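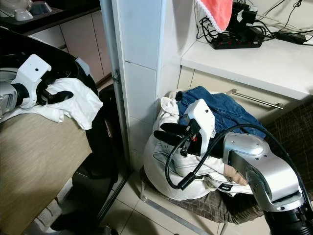 From: Nhung Phùng
To: Utberg Community Radio list
Subject: Re: Second slot for the evening show?

Orysia, yes yes yes! I listened to your pilot twice last night and I'd happily give it the hour after the Tiêu music show. The bit where Reiko gets the bus drivers talking about their routes is exactly what I hoped we'd be putting out when we got the license.

On 27th September Orysia Lysenko wrote:
> Hi all, the pilot is on the shared drive now. It runs long
> (sorry) and the sound dips when we move to the Flunach depot.
> Reiko Kamata did the interviews and I cut it. Do we have room
> for a second talk slot, or should we wait for the new schedule?
> Also, who has the key to the small studio?

Don't wait. Hòa has redone the grid and there are 2 open hours, both after dinner time. Take whichever you like and tell him before he fills them with repeats!

The dip at the depot is easy to fix. Bring the raw files and I'll sit with you, it's a 20 minute job. Please leave the laughing in at the end.

Trí has the key. He's also finished adding up the fund drive and we made 3,830, with 2,870 of it from people who had never given before (I had to read that line again, I was so pleased). So the new mixer is on, and the old one can go to the kids at Didmont if they still want it.
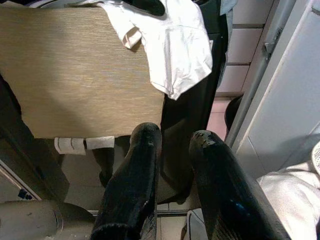 Tan panel with dark gray fabric alongside

Can anyone cover the news desk for me next week? Mornings only, and I'll swap for any late shift.

Nhung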